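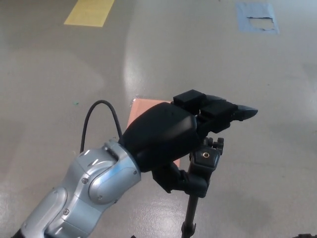 Telma Espinoza asked after the last club meeting why her team's grasp kept slipping on the camera stand when the same numbers had worked fine on the foam blocks. The answer is mostly in the order you do things, so the steps are written out below for every team in the Otley robotics club.

## Grasping a thin stand with the arm

You need the arm, the hand, one stand and the club laptop with Vudirau installed. Set up on the gray floor and leave the tape marks where they are.

1. Start Vudirau and load the `stand_grasp` profile. If the laptop asks for a port, enter 3124.
2. Set arm speed to 40 percent. Leave it there until you have a clean run.
3. Open the hand all the way and check that the cable at the wrist has enough slack to make a loop. If it pulls tight when the wrist turns, stop and reroute it.
4. Jog the arm until the palm is level with the top of the stand. Come in from the side. Coming down from above knocks the stand over nearly every time.
5. Close the thumb first, just until it touches.
6. Close the fingers in small steps. They should curl in just under the mounting head or around it. Lower on the pole there is too little to hold.
7. Set grip force to 60 and wait for the reading to settle.
8. Lift slowly, hold, and put the stand back down in the same place.

Save the pose before you change anything else. Use your team name and the date, like `geststead_14/05/2018`, but type the slashes as underscores or the save will fail.

## If it slips

Check the thumb before you touch the force setting. A thumb that closes late pushes the stand away from the fingers, and more force only pushes it harder. This was the problem on Telma's run — the foam blocks are wide enough to hide it.

If the stand turns in the hand, back off and move the palm closer. The ridges on the head can catch a fingertip and make the grip feel solid when it isn't.

Maruyama team: your old profile from January still has the fingers closing before the thumb. Delete it and copy the new one from the shared folder.

## Before you leave

Park the arm, quit Vudirau, then switch off the power, in that order. Write your grip force and result in the log, including the runs that failed.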